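Workshop notebook, Urness building, ground floor
Sep 13, 2018
Entry by: Sixten Strömberg
Copy to: Beril Erdem

Subject: Drying trials on lime plaster, second series

The second series of test panels was brought down from the rack this morning. All panels were prepared in August with the Vellano putty and the washed sand from the Brekke pit, on fired clay backing tiles. The first coat was laid in a single day and the second coat followed after a week. Panels from the first series remain on the upper shelf and should not be moved until the surface readings have been entered in the register.

The purpose of this series is to establish whether the fine cracking seen in the first arose from the sand or from the rate of drying. The sand has therefore been kept the same. Half of the panels were covered with damp hessian for 36 hours after the second coat, and the other half were left open to the room.

Observations

The open panels show cracking along the lower edge, mostly short and shallow. It is worst on the panels that stood nearest the radiator. The covered panels are sound, with the exception of number 4, which has one long crack running from the corner. The register shows that number 4 was turned on its side while still soft, and it has been withdrawn from the comparison.

Surface hardness was tested with the scratch tool at three points on each panel. The covered panels are slightly softer at the face than the open ones. This was expected at their present age and the test will be repeated when they are older. Colour is even across both groups. A faint yellow tint on the open panels noted by B. Erdem last week could not be seen today under the north window.

One panel from each group was weighed, soaked for 90 minutes and weighed again. The covered panel took up less water. With only one pair tested, no conclusion is to be drawn from this.

Mixing

The quantities written on the bench card are out of date. The correct batch is 200 g of putty to 700 g of dry sand, with water added only if the mix will not hold on the trowel. Any water added is to be written down. Two batches in August have no entry in the water column and it is not now possible to say whether any was used.

The sand must be dried in the tray before weighing. On Tuesday a damp sack was opened and a batch made directly from it. That batch was too slack for the second coat and was used up on practice tiles. Its label has been marked accordingly.

Equipment

The Lender balance drifts when the extraction is running. Until it has been looked at, the extraction should be off during weighing and the zero checked between samples. The small hawk has a loose handle and has been put aside for repair. Fresh hessian is needed, as the present pieces have stiffened with lime and no longer lie flat against the panel.

Planning board

The panel numbers and turning dates for the third series will be kept on the whiteboard as well as in the register. Where the two differ, the register is to be followed. Please do not wipe entries belonging to other work.

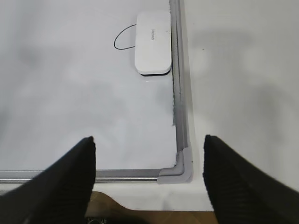

Whiteboard, with its metal edging and corner cap.

To be done

Repeat the soaking test with three pairs of panels, using the same water temperature throughout.
Replace the bench card with the corrected quantities (B. Erdem).
Prepare backing tiles for the third series and wet them the evening before use.
Move the rack away from the radiator before any new panels are placed on it.
Ask Brekke whether the next delivery will come from the same face of the pit.

Note added at close of day: the damp sack has been emptied into the tray and spread out. It should be turned once in the morning before anyone weighs from it. S.S.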